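Notebook, sim navigation data
June 28, 2019
Entry by Bastien

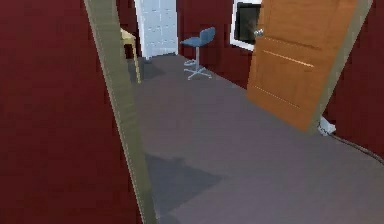 Agent view at the doorway, red-wall house. Target for this batch: the blue bar stool.

OK, so today was supposed to be the day I finished the doorway set, and it mostly was! We now have 342 recorded runs where the agent starts on one side of a doorway and has to end up next to something on the other side. Pascal and I drove them by hand with the game controllers, taking turns, and my thumbs are sore in a way I haven't felt since high school.

Quick reminder for anyone reading this who hasn't been in the Ultton folder lately. Each run is saved as the string of views, the stick positions at each step, and one typed instruction ("go to the blue stool", "stop in front of the white door", that kind of thing). The learner only gets the views and the words. It doesn't get the map, so please, please stop putting the map file in the same directory as the views. Halfdan loaded it by accident on Tuesday and had a beautiful score for an entire morning.

What I learned from driving all day: doorways are hard, even for a person. When you're right up at the opening you lose your sense of how wide you are. The beige frame goes by on both sides, the orange door is hanging open into the room, and there's a lot of gray carpet ahead that looks like you could just floor it. I clipped the frame so many times before lunch. Pascal was smoother (he says he plays racing games, which I believe, he leans when he turns).

We talked about whether to keep the clipped runs. My first thought was to throw them all out. Pascal wants them in, with a flag, and I've come around to his side. If every example goes cleanly through the middle, the learner never sees what the world looks like from a bad spot, and then the first time it drifts off center it has no clue how to get back. So the rule as of today: a bump is fine as long as the driver recovers and reaches the target. A run where you bump and give up goes in the reject folder. Please don't delete those, Ingvar may want them later for the failure detector.

Tilt. I turned on the camera roll this week, so the views lean a bit instead of sitting level, and I like it a lot more than I expected to. The door frames come through on a slant and you can't get by on "vertical line equals edge of door" anymore. It did make me slightly queasy by four o'clock. I'd suggest short driving sessions and a walk around the building in between.

The wording is my bigger worry. I went back over our typed instructions and they are so samey. Almost everything I wrote starts with "go to". Skarphéðinn typed in a batch from the Fescombe office and hers are much better — she writes like she's giving directions to a cousin on the phone. "Head in past the wooden door and stop by the blue seat." That one has a landmark and a target and it sounds like a human being. Mine sound like a vending machine. I'm going to rewrite my half on Monday.

Also on words: we have more than one door in view in this house and people just type "the door". Going by the picture at the top, that could mean the orange-brown wooden one or the white paneled one at the back, and those are completely different places to drive to. I found over 2 dozen instructions like that, so they need a color or a "back" or something. I've marked them in the sheet but haven't fixed them.

Other odds and ends:

The collision shapes for thin things are still wrong somewhere. Twice I drove straight at the stool and the agent stopped well short, as if the post were as wide as the seat. Halfdan thinks it's one big box around the whole model. Should be an easy fix, but it means the stopping distance in today's stool runs is too generous. I wrote the version number in the log so we can filter on it.

The shadow patch on the carpet worried me, I half expected the learner to treat it as an obstacle. Ran last week's checkpoint on a handful of starts and it rolled right over the dark area without slowing. Too few starts to mean much.

Saving is slow again. Two seconds between runs doesn't sound bad until you've done it all day. Ketilsson drive is nearly full, so maybe that's it?

For Monday: rewrite my instructions, fix the "the door" ones, bug Halfdan about the stool. Then we swap the wall colors and do the same doorways over again, with luck before the first week of July is out. Pascal, bring your own controller, the left stick on mine is drifting.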